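4. Your first kitchen chore

Okay, the arm is bolted down and you've been through the safety checks in part 3. Now for the fun bit! I always start people on the snack job: pick the toy food off the plate and put it in a dish. Can a machine tidy a kitchen yet? Sort of. My Asterell arm did 134 snack runs in May and finished 131 without me stepping in. Ask it to fold a dish towel, though, and you'll be there till supper.

1. Put the plate on a board within easy reach of the arm.
2. Set three toy foods on it, with a little space between them.
3. Place the small dish on the side closer to the arm.
4. Check that the cable has slack all the way down.
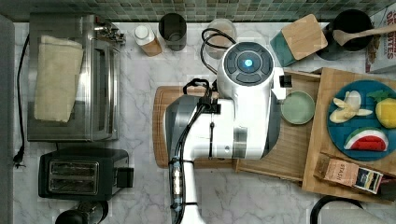
Fig. 4-1. Banana, lemon and watermelon on the plate, green dish beside the arm.

5. Open Tam on your laptop, pick Snack, and set the speed to 2.
6. Press Start and keep a hand near the stop button.

Note: The lemon leaf fools it now and then — it tries to grab the leaf and leaves the lemon behind. Turn the fruit a little and run it again.

Caution: Toy food only for now. I tried a real banana once and spent almost an hour cleaning the fingers. Unplug any toaster or oven on the same counter before you start.

If you get error 405, the arm has lost track of the dish. Go back to step 3.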